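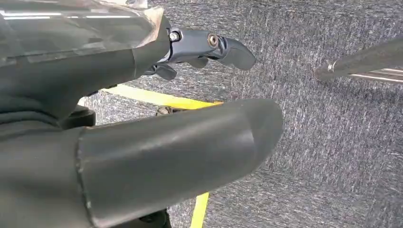
Dust does more damage to a record collection than playing it does, and most of it arrives while the turntable is standing idle. A rigid lid is the best cover. If the lid is missing or cracked, use clear plastic sheet, cut large enough to reach the shelf on all four sides. A sheet that covers only part of the equipment, like the one over the dark gray section at the upper left of the photo, leaves the rest open to dust. Wipe the underside before you lay it down. Grit trapped under plastic marks a matte finish, and on dark gray the marks show up pale.

Cleaning the deck
Switch off at the wall and lock the tonearm in its rest. Fit the stylus guard. Use a soft paintbrush, 13 mm wide, and work from the spindle outward. Do not spray anything directly onto the platter – put the liquid on the cloth. The rubber mat can be washed in the sink with dish soap, rinsed, and left flat to dry overnight.

Cleaning the stylus
Brush from back to front only. Dry brushing before each side is enough for normal use. The small brush supplied with the Dranport decks is too stiff for this and is better kept for the mat.

Sleeves
Replace paper inner sleeves with lined ones when the paper starts to shed. The Urnar sleeves fit standard albums but are tight on heavy pressings. Trim nothing; if the sleeve has to be forced, it is the wrong size. Put the sleeve in with its opening facing up, so that the record cannot roll out of the jacket.

Shelving
Records stand upright, without leaning. Fit a divider every 4 inches and leave room to get a hand in. Keep the lowest shelf off the floor, and away from radiators and outside walls. New releases still in shrink-wrap should be opened. The film tightens with time and can bend the jacket – two copies of the Nataton live album, catalog number 2564, warped on my own shelf this way before May was out.

Labels
Use pencil on the inner sleeve. Price stickers come off card jackets with a hair dryer on the low setting, held well back and kept moving.

Updated 2026-06-27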